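Onni Aaltonen
December 16, 2021
2 min read

So Wuketti has said again that he will not wrestle for Ekham in April. I have followed him since he was a junior, and I want to write some words about it.

He told the local radio that his shoulder is fine. The problem is the contract, and that the promoters still owe him for 2 shows.
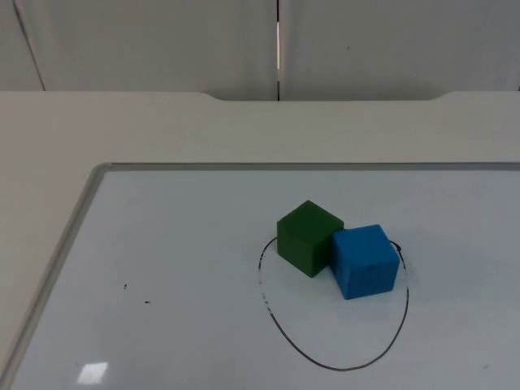

Zakhar Vakulenko thinks it is all part of the story, and that he will walk out at the last minute with the music playing.

Maybe, Zakhar. But then why did they already print the poster with Sundqvist on it?
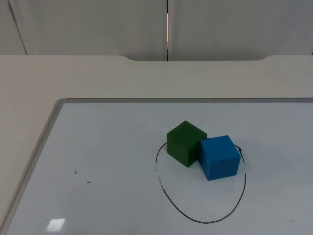 Sundqvist is good on the mat, I don't deny it. He is only 22 and he has never carried a main event. In Drevwood they sold 903 tickets with Wuketti on top. Without him it was some 300. 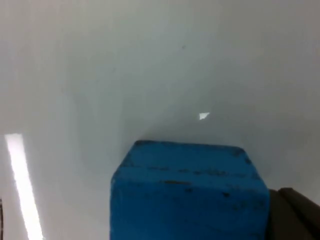

I would like to see them as a team first, and let the quarrel come later. I will buy my ticket in any case, the train is already paid.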